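Thodoris Theodorakopoulos had been waiting for this kitchen for 149 days, and when the key finally turned he ran straight past the bedroom, past the bathroom with the good tub, and stood in front of the stove with both arms out.

"Look at it!" he said to his sister, who was still on the stairs with the soup pot.

The last apartment on Duggan Street had given him one shelf, and he had cooked on it for 11 years. Lentils, stuffed peppers, a lamb that fed the whole building — all of it with the salt balanced on the windowsill and the oil on the floor by his foot. Now he had corners. He had a place to set a thing down and then a place to set down the next thing!

"Start with the oil," his sister said. "You're going to start with the oil anyway."

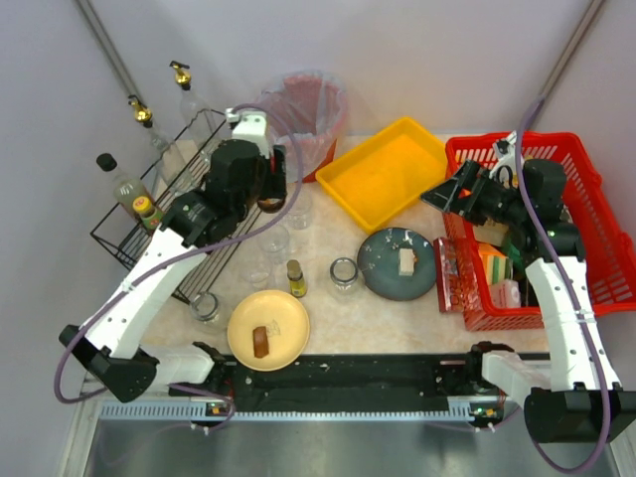 He did start with the oil. He had thought about it all through March, drawing little plans on the backs of envelopes, and the plan he loved best was the one with a black wire rack, two tiers, turned at a slant so a hand could get in from either side. Two glass bottles with gold spouts, like the pair their mother kept, and the bottle with the round yellow label in front of them where he could grab it without looking. A glass jar down at the bottom. He hadn't decided what would go in the jar, and that was a wonderful thing not to have decided.

"And the yellow tray?" she asked.

"By the trash bin. For peelings! You fill it, you tip it, you go again."

She laughed and put the soup pot on the stove, and he moved it to the back burner, and she moved it to the front. They did this twice more. Then he found the onions in the bottom of a bag of towels and held one up to the window, a big one, papery and gold, and asked her if she was hungry yet.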